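Speaker notes: Permission prompts and the background location problem
Session slot: 2:15, room B. Twenty minutes plus questions. Slides by Emilian Chiriac, talk by me.

**Slide 1 — Scope**

Mobile permissions only. Desktop is a different model and I will not cover it. The test app is Prillamen, our in-house delivery tracker, build 312.

**Slide 2 — What the user is asked**

- Three states: never, while in use, always.
- The system draws the dialog. The app supplies one string of text.
- A second prompt for "always" can appear days later, when the user has forgotten the first.
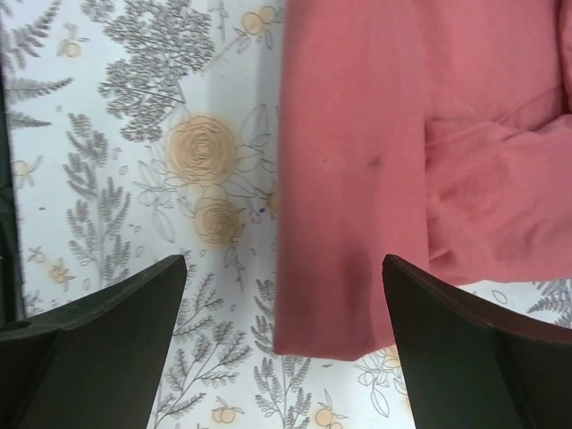 Permission scope should match the smallest task the app performs. Prillamen needs a position when a courier marks a drop as complete, and at no other time. Apply the same test to photo access. An app that needs one picture, say the pink garment lying on a patterned surface in the shot on this slide, should call the system picker and receive that one file. It should not request the library. Pause here and let people read the two code paths.

**Slide 3 — Westerberg audit**

Westerberg reviewed our logs in November. Of 1000 background location calls, 102 had a matching user action. The rest came from a retry loop in the Skireck library that kept running after the app was closed. Iulian Lazăr found the loop; credit him by name.

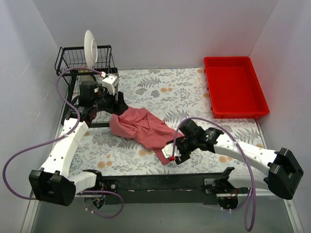
Does removing the background call break delivery alerts?

Alerts are sent from the server and depend on the order status, so they still arrive with location set to "while in use."

If pressed on geofencing: we dropped it. The radius was 100 meters and the false trigger rate made it useless in apartment blocks.

**Slide 4 — Migration steps**

1. Remove the "always" key from the manifest.
2. Replace the Skireck retry with a single call on foreground.
3. Rewrite the prompt text. State the task, then the data.
4. Ship to the Brarnix test group first — they have the oldest phones.

Step 2 is where most teams will lose time. The single call can return a cached position, so check the timestamp

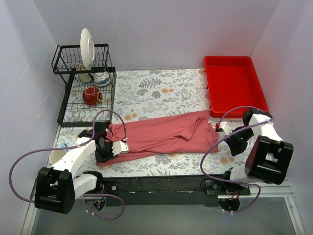

and discard anything older than the current session. Emilian's patch does this in the wrapper, and the calling code stays as it was. Mention that the patch has no tests for airplane mode yet.

**Slide 5 — Open items**

- Prompt text in Romanian is still a draft.
- Existing users keep the old grant until they change it in settings. Show the menu path.
- Log retention: take offline, legal has it.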